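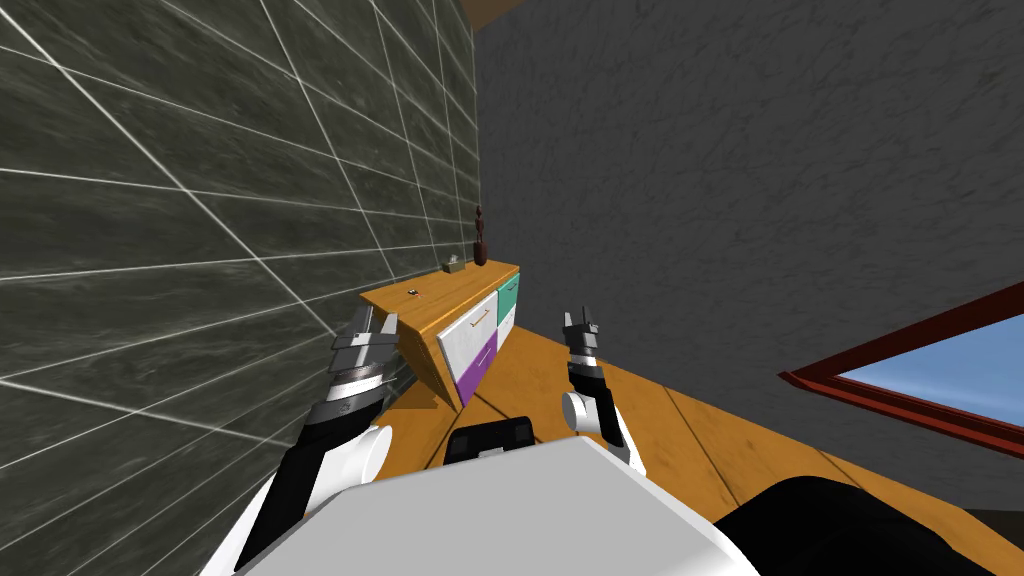

Ticket 773
Project: Feltirside teleop, dresser task
Component: remote control / demo recording
Opened by: Ilze Hunt
Priority: high (blocks recording)
Status: fixed, one item still open

Summary
Left arm jumps when the operator re-engages the clutch during a drawer demo. Right arm fine. Sim only, have not tried it on hardware and not going to until this is closed.

Setup
Two-arm model, head view plus both wrist views to the operator. Operator drives both arms with the Plikier hand controllers, one per arm. Squeeze = clutch in, arm follows hand. Release = arm holds, you can move your hand somewhere comfortable. Trigger = gripper. Task is open one drawer by the handle, push it shut, back off. Small stuff on top of the dresser has to stay put or the demo is thrown out.

Expected
Release clutch, move hand, squeeze again, arm starts from where it is. Zero motion at the squeeze.

Got
Release, move hand, squeeze, left arm lurches toward the tiled wall. Size of the lurch depends on how far I moved my hand. Twice it went right through the handle grasp and yanked the drawer. Once it knocked everything off the top.

Log, 17th May

Entry 1
Fresh session, default scene. Did three drawer opens with no clutching at all, just long reach. All fine. Tracking is good, lag feels normal. So not the basic mapping.

Entry 2
Same thing with one clutch in the middle. Left jumped. Did it again with the right arm on the teal drawer – nothing, smooth. Swapped the controllers over in my hands in case one is bad. Problem stays with the left arm, not with the controller. Good to know, batteries are not it.

Entry 3
Restarted the tracking service. Recalibrated both controllers. Standing this time insted of sitting. No change.

Entry 4
Turned off smoothing on the left. Jump is still there and now it is instant, looks worse. Smoothing was hiding some of it. Turned it back on. Note for whoever reads old demos: a fast curved swing right after a clutch event is this bug, it isn't the operator being sloppy.

Entry 5
Parked the left gripper at the big white drawer and just clutched in and out without moving my hand. No jump. Moved hand straight up, squeezed, jump goes sideways. Moved hand sideways, squeezed, jump goes a different way again. So direction is rotated from what my hand did. Smells like the offset is stored in one frame and applied in another.

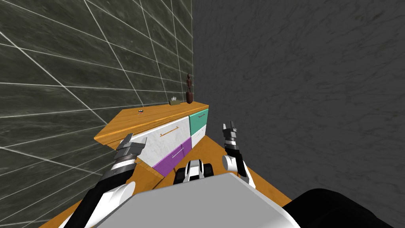
Did the same with the right arm for comparison, every direction, wouldn't jump at all. Whatever it is, right has it correct and left has its own copy of something.

Entry 6
Diffed the two arm configs. Should be mirror images. They aren't. Right has

clutch_ref: base

Left has

clutch_ref: tool

Somebody changed left when the wrist offset was being tuned, the commit message only says "left wrist tweak". With tool as the reference the hand offset gets turned by whatever angle the gripper is at when you let go. Explains why it was ok in the home pose and bad once you are reaching at the handle.

Entry 7
Set left to base. Restarted the session (it does NOT reload live, lost a while to that). Clutched in and out with big hand moves, every direction. Left arm holds still at squeeze. 

Entry 8
Ran 11 full demos with at least two clutches in each, both arms. No lurch in any of them. Two demos rejected for my own bad grasps on the purple drawer, handle is skinny and I came in too shallow. Not related.

Second problem, found while testing
Gripper trigger on the left. After a clutch event the gripper sometimes snaps open when you squeeze again, even though you held the trigger the whole time. If you've got the handle you drop it. Easy to mistake for the jump bug, I did at first.

Entry 9
Watched the wrist view only, no head view. Closed gripper in free space away from the dresser, released clutch, waited, squeezed. Most times stays closed. Sometimes pops fully open then closes again.
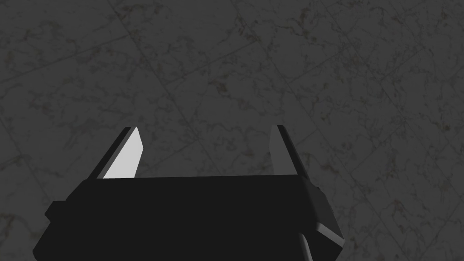
Wrist view, gripper open, nothing in the fingers.

Entry 10
Printed trigger values. On re-engage the first message comes through with trigger = 0, next one has the real value. One message is enough to send the open command. Only happens if the clutch press lands before the first trigger update after wake. Probably the same on the right, I just couldn't catch it there.

Entry 11
Workaround: drop the first trigger message after every clutch press, hold the last gripper command. Put it in the demo recorder, not in the driver. Tried it on both arms, snap is gone so far. Want a proper fix in the driver.

Workaround for anyone on the old build
1. Don't clutch while you're holding a handle. Do the whole pull in one reach.
2. If you must clutch, back off the dresser first, go to home pose, then clutch.
3. Check left config for clutch_ref. If it says tool, change it to base and restart the whole session.
4. Throw out any demo with a swing right after a clutch. Don't trim it, the recorded actions are wrong either side.

What about the demos we already have
Stankevičius batch is 621 demos. Wrote a quick check that flags any left arm target change above the limit on the first step after a clutch press. 113 flagged. Looked through a handful, all real. Moved the flagged ones to a quarantine folder, did not delete. The rest can stay in training for now. The check does not catch the gripper snap, different signature, still need to write that one.

Comments

Ornar support:
Thanks for the detail. Can you confirm which reference the left arm used before the wrist change? And does the jump happen if the gripper is level with the floor at release?

Ilze Hunt:
Was base before, checked history. Gripper level, still jumps, just a smaller angle off. Any twist at all does it.

Ornar support:
Understood. tool is a valid setting but it expects the controller offset in the tool frame too, and the recorder sends it in base. We will add a warning at startup when the two arms don't match. The trigger = 0 message is ours, a default that goes out before the first read. Fix goes in the next driver build. Please keep your filter on until then.

Ilze Hunt:
Ok. A warning is good but can it be an error, I won't read a warning with a headset on. Also please make it say when a config change needs a restart.

Ornar support:
Will make it an error for the demo recorder and leave it a warning everywhere else.

Ilze Hunt:
Fine by me.

Resolution
Clutch jump: fixed, left clutch_ref back to base, config commited.
Gripper snap: worked around in recorder, driver fix pending from Ornar.

Still to do
– write the check for gripper snap, run on the whole batch
– re-record the quarantined ones, start with the white drawer
– add a clutch test to the operator warm-up, both arms, before the first demo
– remove recorder filter once the new driver is in

Leaving this open until the driver lands. Recording can restart on the new config.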